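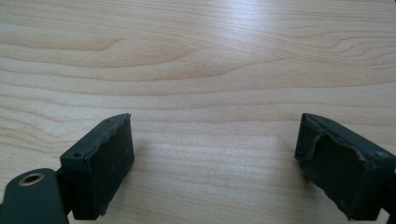

Flellari Hand Gripper, Student Club Kit

Print this page | E-mail this page

Two-finger hand-held gripper for school robotics clubs, after-school classes and competition teams. Dark green fingers, dark pads, camera looks down between them so you get both pads and the table in one view. Same view the Kasten arm gets later, so what students record by hand carries over.

In stock. Ships from our shop. Club price 65 per unit, pads included.

What's in the box

Gripper body with trigger handle
Pair of fingers, mounted
Camera bracket (camera sold separate, see below)
Spare pads, 2 pairs
Hex key
Printed quick start sheet

Not in the box: camera, USB cable, tabletop stand, the arm.

Who it's for

Built for the Fudov club program, sold to anybody now. Middle school and up. Younger kids can run it fine with an adult but the trigger spring is stiff for small hands. Ask for the soft spring when you order, no charge, put it in the notes box.

Clubs mostly use it for the Stelullow tabletop challenge: pick, carry, set down, let go without knocking the part over. One student drives the gripper, another watches the screen and calls it. Then swap. Works well in teams of 3 or 4. With bigger teams somebody ends up on their phone.

Pads

Pads are a wear part. Please read that again before e-mailing us. The edges fray and the facing starts to lift, specially at the corners, and club grippers get it faster than home ones because kids squeeze the fingers shut on nothing all afternoon. A little fraying along the top rim is okay for practice. If a flap is peeling off the face, change the pad before a competition run, a loose flap will drag on light parts.

To change:

Open the fingers all the way
Peel the old pad off, start at the top
Scrape off left over glue, plastic scraper only
Wipe with alcohol, let it dry
Press new pad on from the bottom up, hold it
Leave overnight

Change both sides together. One new and one old pad grips crooked.

Replacement pads are sold by the pair or in the club bag. Older style pads (before July) are a hair wider and have to be trimed with scissors.

Table setup

Any flat table. Shiny finishes throw glare back at the camera under ceiling lights, washes out the picture in that spot. Turn the table or switch off the one light over it. Matte paper or a desk mat also works but tape it down. Plain wood is fine, the grain never bothered our tracking.

Start every recording with the fingers open and nothing between them. Students skip this. The software uses that first bit to find the two pads, and if there's already a block in there it guesses wrong and the whole take is junk.

Camera

Bracket fits most small USB board cameras. Wide lens strongly recommended, with a narrow one you lose the pads when the fingers open. Tighten the bracket screw by hand then a quarter turn with the key. Not more. It's plastic and we have replaced alot of them.

Club notes

From Rahel Haslinger, who runs our loaner program:
"Put a number on each gripper and keep the same team on it all season. They all feel a bit different. Swapping grippers on competition day is asking for trouble."

Rahel also has a lesson outline, 2 sessions, free. E-mail and ask. First session is all by hand, no computer. Second one is recording and looking at the takes.

Software questions go to Sebastian Pîrvu, not to the order desk. Send him the take and the log file both. He can't do much with a phone picture of the screen.

Returns

Unused, in box, fine. Used fingers and bodies we'll look at case by case. Used pads no.

Finger cracked at the mount? Stop using it, send a photo, we send a new one. Schools don't pay shipping on that.

Ordering for schools

Purchase orders OK. Put the school name and a contact on the PO or it sits. Loaner sets are booked out for the current season, waiting list is open. If you only need fingers, order the finger set, don't buy a whole gripper.

Related: Kasten arm adapter plate / Soft trigger spring / Pad club bag / Stelullow challenge parts

Page last updated 2018-12-25

Print this page | E-mail this page

This site uses cookies to remember your cart. By continuing you agree to our use of cookies. OK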